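Matar team keep rally win after wheel dispute

12 January 2002

The Matar team have kept their victory in the Gadarton Winter Rally, after the stewards decided late last night that the car was legal in spite of a wrong marking on two of its wheels.

The car had finished the event 4 seconds in front of the nearest rival, the Prukeck entry, after two days of driving on frozen forest roads. The result was already announced when the Prukeck team handed in a written protest. They said that the rear wheels used by Matar on the final stage did not carry the stamp which every wheel must receive before the start.

The stewards needed almost five hours to reach a decision. They called the team managers of both sides, the scrutineers and the tyre supplier, and the four wheels were brought to the rally office in Vosau to be examined again. Shortly before midnight the protest was rejected and the fee was not given back.

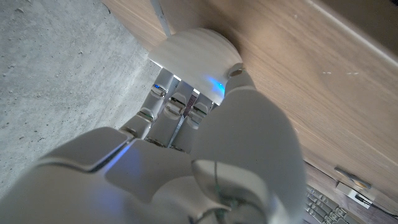 What the stewards found

According to the decision, the two wheels did carry a stamp, but with the colour of last season. The mistake was made in the scrutineering hall, where an old ink pad was used for part of the first morning. The wheels were measured again for width, diameter and weight, and every value was inside the limits.

"The competitor presented the wheels at the correct time and in the correct place," the decision reads. "The competitor cannot be held responsible for the colour of a mark which was applied by an official."

The stewards also noted that three other cars had wheels with the same old colour, and one of these cars belonged to the Prukeck team. This point was not part of the protest, but it seems to have helped Matar a good deal.

A spokesman for the winners said the team had waited in the service park with the engines packed and the trucks ready to leave. "We were calm, because we knew what we had on the car, but it was a long evening," he said. "We are sorry for the spectators who went home without knowing who had won."

Prukeck were not satisfied. Their manager said the team respected the stewards but did not agree with them. In her opinion a rule about marking has no use if a wrong mark is accepted afterwards. "If our car had been first, I am not sure that the evening would have finished in the same way," she said. The team have announced that they will look at the full text before they decide on an appeal.

The rally itself was one of the closest for many years. Prukeck led after the first day, thanks to a very good time on the long stage above the reservoir, where the ice was covered by fresh snow and most of the drivers were careful. Matar chose narrower tyres for the second morning and came nearer on every stage. They took the lead with only 2 stages left, when the Prukeck car slid wide at a junction and touched a snow bank. The damage was small — a bent front panel and a lost lamp — but the time could not be won back.

Third place went to a local crew from Vosau in a car of the smaller class. They started with number 108, far behind the favourites, and had to drive on roads which were already cut up by the cars before them. It is the first time since the event began that a car of this class has reached the podium in Gadarton.

The organisers counted 3953 paying spectators on the two days, more than last winter, although the second morning was the coldest of the week. Extra buses ran from Vosau to the final stage and the road was closed to private cars until the evening. There were no serious accidents. One car left the road on the first day and was pulled out with a tractor, and both members of the crew were unhurt.

The organisers have said sorry to all the teams for the ink pad. From the next round the stamps will be replaced by numbered seals, which are used already in the circuit series. The seals will be fixed through a hole in the wheel and they break if somebody tries to take them off. The club wanted to introduce them in August, for the gravel events, but will now do it earlier.
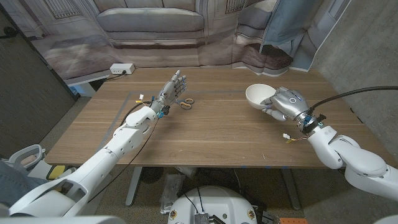
Can the result still change?

In theory it can. Prukeck have four days to send an appeal to the national court, and until this time is over the classification is called provisional. The court would look only at whether the stewards followed the rules correctly, and new measurements of the wheels are not expected. If no appeal arrives, Matar receive the full points and go to the next round as leaders of the championship.

The trophies were given out on Friday afternoon, before the protest was known, and they stay where they are for the moment.

Related items

Prukeck lead in Gadarton after first day
Vosau stage shortened because of ice
Matar confirm second car for the gravel season
Numbered seals: what the teams must know
Championship calendar and points table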